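Apr 17, 2026
Textile bench, back bedroom set

Bedding and folding notes. Carrying on from the linen inventory, which is done except for the two drawers Gráinne has the key to.

Started with the pilling question. The bedspreads that get used in the furnished rooms are coming back from the laundry with more lint than the ones that stay on the shelf. No surprise there, but I wanted it written down before we order again. Went over one of the shelf ones with the razor comb and then the foam block. The comb takes the pills off faster and also catches on printed areas if you hold it at any angle. The foam block is slow and leaves a dust that has to be brushed off afterward. Tape roller picks up the loose lint and does nothing to the pills themselves. For now: roller first, block second, no comb on prints. Dale wants to try the battery shaver from the Dralano kit. Fine, but on an offcut.

Lint is worst along the edge that hangs over the side of the bed. People sit there to put their shoes on and they brush past it when they walk around. I'd like to start turning the spreads end for end every time the bed is made, so both long sides get the same wear. Annick pointed out that this doesn't work on spreads that have a definite top, and she's right. Those just stay as they are and we accept it.

Stains. Went through the pillow covers after lunch. Satin-type covers show everything. Treated three test squares of similar fabric (scrap bag, not the covers themselves):

Square 1 - cold water and a drop of dish soap, blotted. Left a ring.
Square 2 - same, but rinsed from the back until the whole square was damp, then dried flat. No ring I can find.
Square 3 - enzyme spray from Kurkham, left 30 minutes, rinsed from the back. No ring, slightly duller finish when held to the window.

So square 2 is the method. Wet the whole panel, don't spot it. I put the stain on with cold tea, which may not be a fair stand-in for whatever gets on a pillow in real life. Hair oil would be a better test. Tanner says he'll bring some in.

Ruffles need their own line in the care sheet. If the cover is pressed flat with the ruffle underneath, you get a hard crease at the seam and it never fluffs out again without steam. Press the middle panel only, stop a finger's width short of the seam, then shake the ruffle and steam it hanging. Tyson did two that way and they came out well. He also did one the old way for comparison and it looks like a paper fan.

Folding. This took most of the afternoon and is the part I most need to write up properly for Cenham.

The garments in the set are shirts, knit tops, and dress trousers. Shirts and tops are settled. Trousers are not. The draft says:

1. Close the button and zip.
2. Lay flat, one leg on the other, inseams together.
3. Pull the seat point in so the long edge is straight.
4. Fold hem to waist.
5. Fold again.

Step 3 is where everyone does something different. Dale tucks the point in under itself. Annick folds it over the top. Tucking under makes a thicker spot and the stack leans. Folding over is flatter but it can open up when the thing is carried. I tried both on the gray pair and both on the black pair and came down on the side of folding over. The cloth on the black pair has more body and holds the fold better, so it isn't a very even comparison.

Step 4: hem to waist, or hem to just short of the waist? If you go all the way, the hem ends up poking out past the waistband after the second fold, by however much thickness is in there. Short of the waist by two fingers and it comes out closer to even. 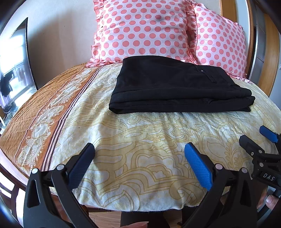

Surface matters more than I gave it credit for. On the bench you can press down and get a sharp edge. On a bed the mattress gives, your hand pushes the whole stack down into it, and the layers slide a little over each other. Dale's view is that we should fold on the bench and carry to the bed. Mine is that most people fold on the bed, and the sheet should work for them. Leaving this open until Gráinne has read it.

Dark cloth on a pale spread is easy to check by eye. Dark on dark is hopeless and we spent a while arguing over edges that we could only feel. When the Tamiru throws come in we should keep the dark ones for the other room.

Also tried rolling. Rolled trousers stay together when carried and take up less drawer, but they come out with soft creases all over in place of one or two firm ones. Annick prefers that. I don't. Not going in the sheet.

Supplies used: most of a roller, one foam block (now useless), half a bottle of distilled water for the steamer. The steamer spits when it's under a quarter full - refill before that. I've put a strip of masking tape on the tank at the level.

Iron setting for the satin-type covers is the lowest one with steam off. Somebody had left it on cotton. Please turn the dial back to zero when you finish, whoever it is.

Still to do:
- hair oil test, when Tanner brings it
- retype the trouser steps with two fingers at step 4
- ask Gráinne about the drawer key
- shaver on offcut (Dale)
- find out if Cenham wants the care sheet and the folding sheet as one document or two. I have been assuming two.
- check shrinkage on the washed scrap against the unwashed one. Both are pinned to the board by the window, washed one has the red pin.

Spread is back on the bed as of this evening.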